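Pension scheme members face 30 April deadline over transfer choice

Friday, March 2, 2018

Members of the Tolside workplace pension scheme have until the end of next month to say whether they want to keep their present benefits or move into a new pot run by Ketham. Letters went out this week to all 2808 people in the scheme, including 435 who have already stopped work and are drawing an income.

The scheme has been closed to new joiners for several years. Its trustees said the cost of running it had become hard to justify for its size — and that the company wanted a decision before its next set of accounts.
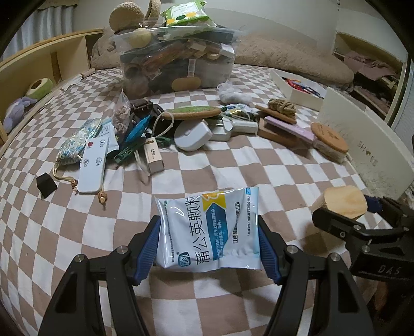
Pensioners already drawing an income will see no change in what they are paid, whichever option the rest of the members choose. The offer is aimed at staff and former staff under 65, who would give up a fixed yearly income in return for a lump sum invested in their own name. Several former workers who rang the scheme's helpline asked how they would meet everyday health costs if the pot ran down, from dental bills to the sort of small purchase that comes in a single sachet like the white one with 蒲公英颗粒 on it in large black characters. The trustees said each letter includes a page on household spending in later life, with space for people to fill in their own figures.

Anyone whose transfer value is above £30,000 must take paid advice before moving. Tolside will meet the first £435 of that bill for members who book through its chosen adviser, Darwish, though they are free to go elsewhere at their own cost. Members who do nothing by the deadline will stay where they are.

The union at the Trondodov site has asked for more time. It says shift workers there have been offered only one information session, and that many have never had to read a transfer statement before. The company said it would add two evening sessions and put the slides on the staff website.

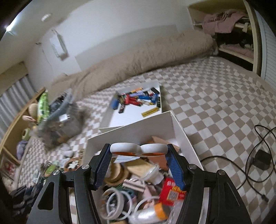
What happens next

Replies must reach the scheme office by 30 April, on the form sent with the letter. Members who have moved house should ring the helpline to check which address is held for them. Those who choose to transfer will get a second statement in the summer showing the final value, and will have 50 days to change their minds. The first transfers are due to be paid in October.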